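Irkano Hand Gripper Kit, pair
For school clubs and student projects
Price per pair: 906
Sold by Lollmont Teaching Supplies
Page last checked Apr 28, 2019

We stock this because clubs keep asking for it. Whether your club needs it is another matter, so read to the end before you fill in an order form.

The kit is two hand-held grippers. A student holds one in each hand and does a job with them, the camera on the gripper records it, and the recordings are used to teach a robot arm the same job. Irkano says a team can go from opening the box to a working arm in a weekend. We have yet to meet that team. The clubs we supply have mostly needed a term, and one that started in December was still sorting out its recordings at Easter.

What comes in the box
Two grippers with rubber finger pads
Marker panels, printed and ready to fit
Spare pads, 3 pairs
Printed guide (short, and vague on setting up)

What does not
A robot arm
A computer to train on
Memory cards
Anyone to answer the phone after five

Irkano's leaflet promises "4000 clean recordings from one set of pads". We would plan on changing them well before that. Replacement pads are 55 a set and we keep them on the shelf.

The Brakari Schools Challenge allows this kit in its open class but not in the beginners' class. Check the rules for your year – they have changed before, and we can't take back a kit that has been used.

Light objects with a bit of grip to them are the sensible place to start. Leave glassware alone. Keep the marker panels clean and flat, as a creased one is no use to the software.

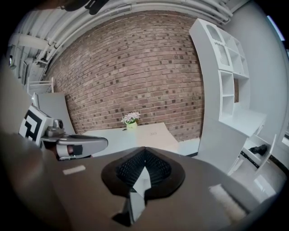
Both grippers in use near a white table, black and white marker panel on the left.

If you only want to show younger pupils how a gripper closes, buy the Chin single-hand model instead. It records nothing and costs far less. For a club with an arm already in the cupboard and a teacher willing to stay late, the Irkano pair is a fair buy – just don't plan the open evening around it.

Delivery to schools is free. Returns accepted unopened only.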